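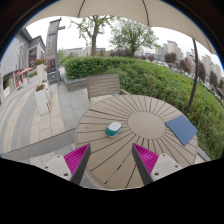
Table 2 on the terrace: mouse on the left side, blue pad on the right.

Projects > Outdoor demonstrations > Gallery

Mouse to pad, on the terrace
Text and gallery by Dennis Sang

In this gallery we show our work on one small task, performed by hand with the gripper tool. The task has a very simple name in our list, "mouse to pad". The person holds the tool, goes to the table, takes the computer mouse between the two fingers, and puts it down on the blue pad. Then the person opens the fingers and moves back. This is the whole task, and we have asked for 400 demonstrations of it, divided between the indoor rooms and the terrace.

The hand-held tool has the same kind of fingers as the arm which later must do the task alone. The person feels with the own hand when the fingers are closed enough, and this is difficult to feel with a joystick. Before, we taught the arm by remote control from the next room. It was slow work, and I remember one colleague who needed a whole morning for 20 good demonstrations. With the tool in the hand it goes much quicker, and it is possible to go outside without carrying the arm and its cables down the stairs.

The terrace was chosen for the light and for the table. Indoors we have only smooth desks. The slatted top outside has grooves which go out from the middle in all directions, so the background under the mouse is different at every place where you put it. For the policy this is a good lesson. It should look for the mouse and the pad, and it should not depend on a plain white desk as our first version (we called it Otero) did. Otero was very good on the desk where it learned, and it was lost on the one beside it.

About the start position. For this part of the plan the mouse begins on the left of the centre disc and the pad lies turned, with one corner towards the edge of the table. Some people like to put the pad straight first. Please do not do this. We turn the pad on purpose, and the direction of the mouse is also changed between the demonstrations. The mouse is white on the top and teal on the side, so it is easy to see from the camera on the tool which way it is lying.

The approach should be calm. In the beginning, new people make a straight and fast movement to the object, like when you take your own cup. The arm cannot copy this well. We ask them to come from above the near edge of the table with the fingers open, to wait a very short moment, and only then to go down. The wait is useful also for the person who cuts the recordings afterwards.

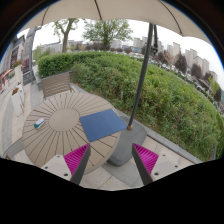 Page last changed: March, by D. Sang

The same table with the fingers open in a wide V, the pad again to the right of the centre. The pole of the umbrella is near to the corner of the pad, and for this reason the terrace is the more difficult place for finishing the task. The person has to bring the mouse to the pad without going around the far side, where the elbow comes too near to the pole. Left-handed people in our group find this easier, and I have learned from them to stand a little more to the left.

A few words about the fingers. The magenta inserts have fine ridges, and the whole finger becomes narrow at the tip. For a thin object the tip is enough. For the mouse we prefer to take it a little deeper between the fingers, because the rounded top likes to slip out forward if only the tips are holding it. When it slips we keep the recording, but we mark it with the word "slip" and a short note. Such recordings are not used for the first training. Later, for learning how to recover, they have a big value.

The umbrella stays open during the work. We tried it closed too, and under a bright sky the camera changed its exposure every time the tool was lifted. With the canopy over the table this became less strong, although it is not fully solved. If you repeat our work, I advise to write down if the umbrella was open or closed, and also the time of day. We forgot it in the first week and had to guess it afterwards from the recordings.

After the terrace part is complete, the recordings go together with the indoor ones under the project name Nyanda. Demonstration 3415 is the one we use for explaining to new colleagues, as the movement in it is slow and every step is easy to separate. You can ask for it at the office. Please bring your own disk, as the file is large and our network is not quick.

The next task on the same table will be to move the pad itself. It is flat and lies on slats, so I expect the tip of one finger must push it first over the edge of the table before the two fingers can close. We will practise this on Wednesday with whoever is free in the morning.

Recent galleries
Folding a small towel, with the hand-held tool
Remote control of the arm: the first lessons
Cloltora desk tests: cups and spoons
Clendar: opening a drawer by demonstration

Contact | Copyright Nyanda project group | Back to top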